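Robots and Everyday Work, evening course
Handout 5: Can a machine put the shopping away yet?
Tutor: Shahnaz Mondal
Notes updated 22/02/2026

Welcome back, everyone, and thank you for the lively discussion at the end of last week, which ran on so long that we never got to bags at all. So we begin with bags. Please look over the two pictures before you read on, and jot down which part of the job you think would be hardest if you had to do it with two stiff fingers on each side and no sense of touch to speak of. 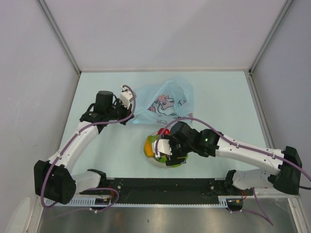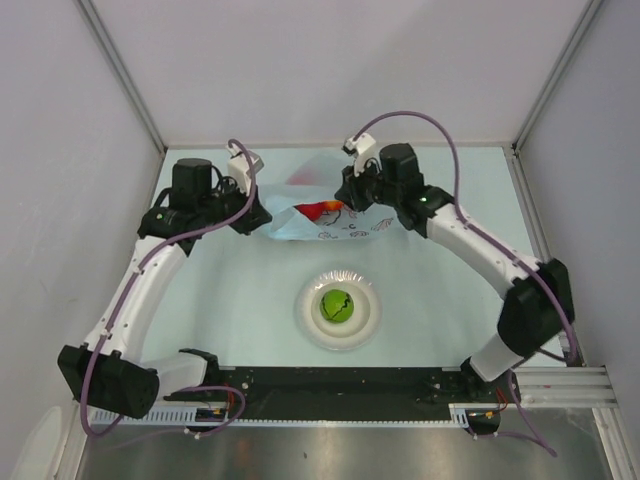

1. Why bags are such a nuisance

A tin of beans keeps its shape. You can measure it once, and wherever it stands on the shelf it will be the same tin. A soft bag has no such manners. It crumples, it sags, it folds over its own opening, and every time you touch it you have a slightly different bag from the one you had a moment ago. Compare the bag in the first picture, lying crumpled towards the back of the table, with the one in the second, where the opening is spread between the two arms and something bright red shows inside. A person hardly thinks about the change from one to the other. For a machine it means looking again and planning again.

Then there is the matter of two hands. Most of us hold a bag open with one hand and use the other to put things in or take them out (try it one-handed at the supermarket and see how far you get before you use your chin). Two arms sharing a small table have to keep out of each other's way as well as do the job, and Joar Björklund's talk in April will be mostly about that, so do come along if you can.

2. Why bowls and plates are a different nuisance

In the first picture the right gripper is down among the pieces in a clear bowl. Clear things are hard for cameras, because much of what the camera sees is whatever lies behind them. The bowl also has a wall all the way round, and the fingers must get inside it without knocking it along the table.

The second picture has a white plate with a single green ball in the middle. One object, bright colour, pale background: you could hardly ask for a kinder target. Even so, a ball may roll if it is nudged, and it gives the fingers only a small patch to press on. I have chased enough peas round my own plate to feel some sympathy.

3. What we can fairly say for now

Picking up a known, firm object from a known place is old work, and the shop floor has had it for decades. Hongjun Shao, who used to look after the packing line at Garside, told us how the crates there always arrived the same way up and on the same marks. Kitchens aren't like that, and mine certainly isn't.

The Flindness exercise we did in class is worth keeping by you here. Our pretend machine made 700 attempts at emptying a bag and failed 191 of them. Some of you thought that rather good! But ask what each failure would cost. A toy pear on the table costs nothing, a jar on a tiled floor costs a jar and a good deal of sweeping, and someone has to be in the room to do it.

So my own answer, for what it's worth, is "parts of it, on a good day, with somebody nearby". Biljana Radonjić disagrees and thinks I am being gloomy – her note is in the course folder and it is well argued.

4. To do before next time

Unpack one bag of shopping at home, slowly, and write down every time you change your grip.

Note each time your second hand helps without being asked.

Choose one item you would trust to a machine and one you would not, and bring a sentence or two on each.

Reading: the Meireles chapter on soft objects, first half only. The second half is heavy going and we will take it together.

Please hand your notes to Fatos Vukčević at the desk if you can't make the next session.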